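Drotia Screen Letter, March issue

JILLARI COMES BACK FOR A THIRD SEASON, WITH A NEW LEAD

Many of you wrote to us in the last weeks to ask if the series Jillari is finished. It is not finished. The production company Soltach confirmed to our letter that the third season is now in filming and that eight episodes are ordered, two more than last time. The first one should be on screen in October.

The news which surprised the readers more is the change of the main actress. The role of the older sister will be played by another performer, who comes from the stage and has only small television parts behind her. Soltach asked us to wait with the name until the contract papers are published, and we respect this. The actress who leaves has given two short interviews, and in both she said the same: she was tired of the night shooting, she had a play offered to her, and there was no quarrel with anybody. Some websites wrote about a quarrel over money. We asked both sides and we did not find anything to support it, so we do not repeat the details.

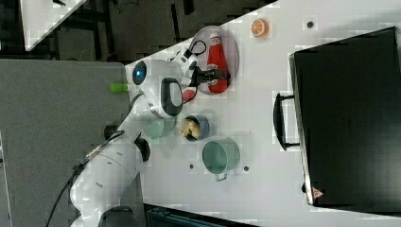 Robot arm with a ketchup bottle over an oval plate.

Our opinion about the change is mixed. The second season was built very much on the face of this one actress, especially in the two episodes at the ferry harbor, where she has almost no dialogue. To give the same role to a different person in the middle of a story is a risk, and we remember series that lost their public this way. On the other side, the new season begins six years later in the story, and this helps. The writers told us that the first episode has no scene which tries to explain why she looks different. We think it is the correct decision.

In our January poll we asked which of the three sisters you would like to see more. We received 2538 votes, the most since we started to make polls. The youngest sister won clearly. The father, who was not even in the list, was written by hand in the comment field by so many readers that we counted him too, and he came third. We sent the result to the production office. They answered politely that the scripts are already closed, but that the father "will have something to do."

Changes are coming also in the sound of the series. The music of the first two seasons was recorded with a small string group, and the new composer wants more accordion and less strings. We could hear one theme of it, from the opening titles. It is slower than before. One member of our editorial group liked it at once, the others needed to hear it a second time, and I am still in the second group.
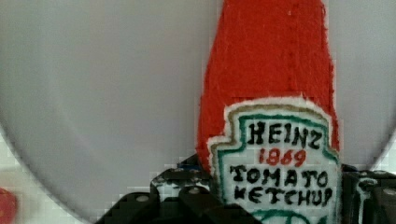

For those who live near enough, there will be a public evening at the Mac Mathúna Theater before the season starts. The program is the complete first episode, then a conversation of 40 minutes with the director and two of the actors. Questions from the public are possible, but they must be written on a card at the entrance. The hall has 264 places, and 60 of them are kept for subscribers of this letter. The other tickets are sold by the theater directly. Please do not write to us for these, we cannot reserve them, and last year we had a lot of sad messages about it.

How to get a subscriber place: reply to this letter with the word Jillari in the subject line and tell us if you need one or two seats. We will draw the names in September. Who was drawn last year can participate again. The doors open at 6:30 p.m. and the film begins at 7:15 p.m., and the theater does not let in anyone during the first half hour.

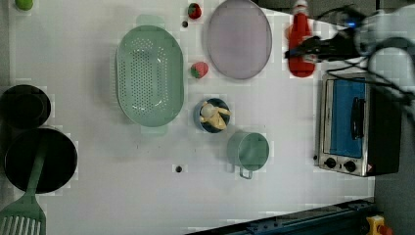
Colander, strawberries and a toy banana in a small bowl.

A few smaller things about the same series. The first season is again available with English subtitles, which were missing since the winter. We checked the first three episodes and the translation is better than the old one, although the songs are still not translated. The second season has subtitles only in the last four episodes, and Soltach says the rest will follow before summer.

The soundtrack on vinyl is sold out and there is no plan to print more. If somebody offers you a copy for a very high price, please look well at the photos of the label side first, as we heard from two readers who received an empty sleeve.

One correction to the February issue. We wrote that the harbor episodes were filmed in one week. It was three weeks, with a pause for the storm. The mistake was ours.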